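Engine bay cleaning before a mileage inspection

Tevau
Our household vehicle is scheduled for its inspection on 21st August. There is a film of old oil along the valve cover, and the inspector has requested a clean engine in order to check for leaks. May a garden hose be used, or is hand cleaning required?

Steken
Hand cleaning is the recommended method. Allow the engine to cool fully and disconnect the negative battery cable before starting.

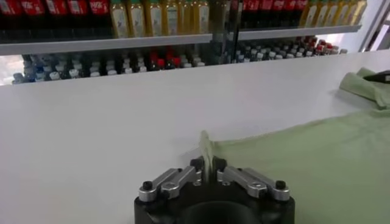
Apply degreaser to the valve cover and leave it for 20 minutes. Do not spray it near the alternator or the fuse box. Wipe the residue away with an old cloth; a large towel, such as the light green one shown, may be cut into pieces for this purpose. Replace each piece once it is soiled.

The work should be completed in the following order:

1. Remove leaves and loose dirt from the cowl.

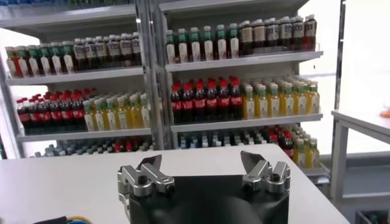
2. Clean the valve cover and the upper hoses.

3. Check the oil level, reconnect the battery and run the engine for 3 minutes.

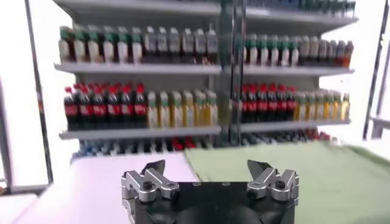
Slaoui
I used a hose on mine with no trouble. Cover the air intake with a plastic bag and keep the pressure low. Remember to take the bag off.

The Brimivton inspection station may refuse a wet engine, so please call ahead. My receipt number was 1594, should they ask for a prior case.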